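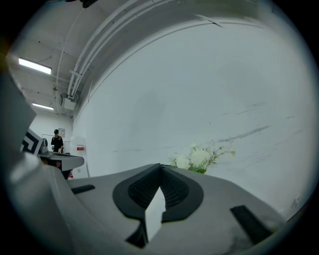
Stundel Club 200 Tennis Ball Machine

By the Matoušek Tennis Shop
March 21, 2018
Filed under: Court Equipment > Ball Machines

I'll start with who should buy this one, since I get the question at the counter all the time. If you play a couple of times a week and your hitting partner keeps canceling on you, the Club 200 will earn its spot in the trunk. If you run a full teaching program with courts booked from morning to night, call me first and I'll talk you into something bigger.

The 200 in the name is the hopper. It holds 200 balls, and I love that, because the little machines run dry right when you've finally found your rhythm (and then you're walking around with a pickup tube again). The hopper flips upside down over the body for travel, so the whole thing rides in the back of a small hatchback with the seats folded.

I've been using ours at the Prenville courts since January. Mostly backhands, if you must know! I set it on the baseline, a step to the left of the center mark, put the feed on its slowest setting and just hit crosscourt until my shoulder complains. Then I turn on the side-to-side sweep and find out how bad my footwork is.

Controls are on the back panel. You get one knob for speed, one for feed, one for spin and a lever for height. No app, no screen. Some of you will be disappointed by that and I get it, but I can change everything with cold fingers and I've never had to update a knob. The remote is included and does two things, start/stop and sweep on/off. It comes with a belt clip that I would call flimsy. Put it in your pocket.

Topspin is very good. Backspin is good at medium speed and gets a bit wild when you crank it up, so back off the speed knob if you're practicing against slices. Lobs go plenty high for overheads. The random setting is only random from side to side — the depth stays where you put it.

Battery life is 3 hours of steady play for me, a little less if the sweep is running the whole time. Charge it after every session, even a short one, and don't leave it in a freezing garage all winter. The charger has a light that goes from red to green when it's full. There's also a cord kit if your court has an outlet nearby, sold separately.

About balls. Use pressureless or lightly used regular ones, and please don't mix the two in the same load, or you'll get one short and the next one in the fence. Wet balls are a no. They slip in the throwing wheels, they leave fuzz on everything, and then you bring the machine to me and ask why it's throwing funny. If it does get fuzzy, unplug the battery, wipe the wheels with a dry rag and let it sit open for a while.

The wheels on the bottom (the ones you roll it on) are fine on hard courts and sidewalks. On gravel I'd carry it, or get a friend to take the other side. The handle pulls out far enough that I don't have to stoop.

What comes in the box: machine, hopper, battery, charger, remote, and a cloth dust cover. Balls are not included. Add 140 pressureless balls to your order and I'll throw in a mesh carry bag, which is as many as I'd load in the beginning anyway.

Want to try before you buy? We rent the same model out of the Vellville store for $30 a day, and I take the rental off the price if you end up keeping one. Bring your own balls or borrow a bucket of ours. Rentals go fast once the weather turns nice — call ahead and I'll put your name on one.

Returns are fine within 30 days as long as you still have the box. Replacement batteries and throwing wheels are on the shelf in both stores.

Last updated March by the shop

Tags: ball machine, tennis practice, Stundel, rentals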